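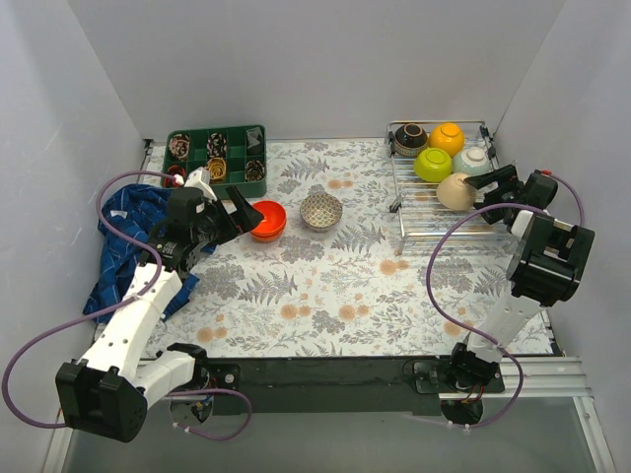

Anything you roll up will only stay rolled if the cell is a bit tighter than you'd like it to be, Canan Gezer reckons, and the people who make these organisers never seem to roll anything themselves. She said it over tea before I had even found my pen, so it goes in at the top of the entry where I shan't lose it.

September, 10.40, Corken, back bench. Continues from p. 138, where I ran out of page in the middle of the bit about lids.

Set out the domestic table again on the floral top. The dark green organiser is in the back left corner, where we agreed it should live, a touch skewed, and I have decided to leave it skewed, as no drawer or shelf in my own house has ever held anything square. Coiled pieces in the cells, front row and back row, with empty cells left in between so that each one can be got at without dragging its neighbour out too. I like it much better than the crammed version we had before the summer. The mustard one in the front row is easily the best behaved of the lot, and I would happily use it to show anybody what we mean by a decent roll. The sheer dark grey one at the back right is folded, and folded it stays. I did try rolling it first thing and it slid open in my hand like a wet leaf, so please, whoever has the table next, spare yourself the trouble.

The navy cloth with the thin grid lines is down the left side in front of the organiser, crumpled. I know it looks like something I forgot to finish! Tarık Keskin and I went back and forth over this for longer than it deserved. His view is that a cloth that starts out flat teaches you nothing about folding, and mine was that a crumpled one is never crumpled the same way twice, so how would we compare Tuesday-ish with Thursday-ish, as he puts it. We settled on dropping it from the height of the mug shelf and not touching it afterwards. If it lands half over something else, pick it up and drop it again. I wrote that on a card as well and the card has gone missing already.

The red-orange bowls are nested, as they would be in a cupboard. Quentin Chauvin asks that they go back nested at the end of the day too and not on the windowsill with teabags in, and I think he may have had me in mind.

Wire rack is out as well. Still not sure what I want from it. The Flenddale people kept theirs clear for cooling and drying and had a separate spot for everything else, which sounded very civilised when they told us, but they have twice our floor. Leave it where it is until Recep Yüksel is back, he had an idea about it and I only half listened.

Timings, for what they are worth. Full tidy from scratch, me, by hand, unhurried: 29 minutes, which includes re-rolling the red one after I squashed it. Zixuan Hao says that's slow and I am sure it is.

Money: 80 pounds left in the soft goods pot. I would like to spend a little of it on a second organiser with deeper cells. Vultby do one, McIntyre do one that looks the same and costs less, and I have asked both for the inside measurements of a cell, as the outside ones are no use to us whatever. Order reference for the McIntyre query is 1785, in case they ring when I am at lunch.

11.50. Came back to the rolls after a break and had another think about what Canan said. Tried one of the spare lengths from the bag, rolled from the narrow end this time, with the loose edge tucked underneath before it went in. Sat nicely. Rolled the same piece from the wide end and it was springing up by the time I had the kettle on. So narrow end first, loose edge down, for all the thicker ones. I haven't tried it with the patterned ones yet.

To do: label for the spares bag, find the card, ask Recep about the rack.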